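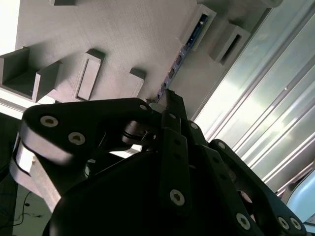 Does the Dilar kit do what its product sheet says it does? In part: it handles open, well-lit work as claimed, but the sheet's promise of "any part, any case" goes beyond what we could confirm.

4.2 Claims and conditions

Lisar sells Dilar as a ready-to-run package for computer repair and teardown benches, made up of two arms, multi-fingered hands, wrist cameras and the Claltari planning software. The sheet quotes 600 part transfers between services. It doesn't say what the parts were, how they were presented, or who reset the bench when a grasp failed. A transfer of a loose memory module from a tray is a much easier job than pulling the same module from a crowded case, and a single count hides the difference.

Gajdoš, the only reseller that would lend us a unit, set 74 seconds as the expected time for one module. We treat this as a sales figure. It leaves out homing, camera warm-up and the operator's time at the keyboard.

We kept the setup close to the supplied instructions (Figure 4). The tower lies on its side with the side panel off and the CPU exposed in its socket bracket, with no cooler installed. A fixture tray with raised blocks and slots stands beside it. Both choices favor the kit. In ordinary repair work a cooler is often in the way, and cables run wherever the last person left them.

We are also unsure how far the wrist view can be trusted near bare metal. Lisar lists glare rejection as a feature of Claltari but gives no test for it, and support answered 3 of our questions on this point with the same link to the brochure.

Figure 4. Open tower and fixture tray on the slatted aluminum table, with the Dilar hand at left and the second arm behind.
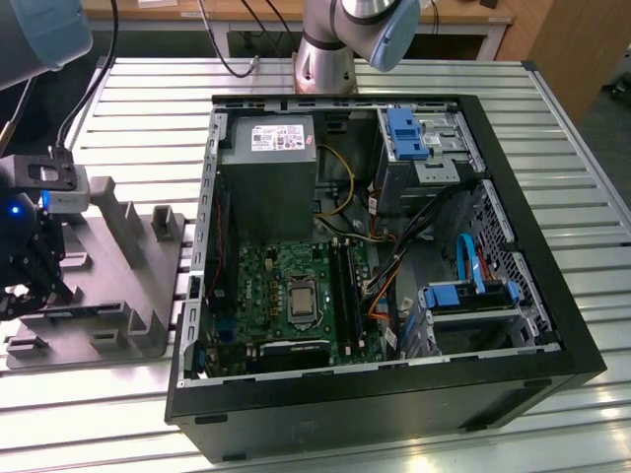

4.3 Cost of setup

The listed price covers hardware and one year of Claltari. Fixture trays are extra, and each new case layout needs its own teaching session, which Gajdoš bills by the hour.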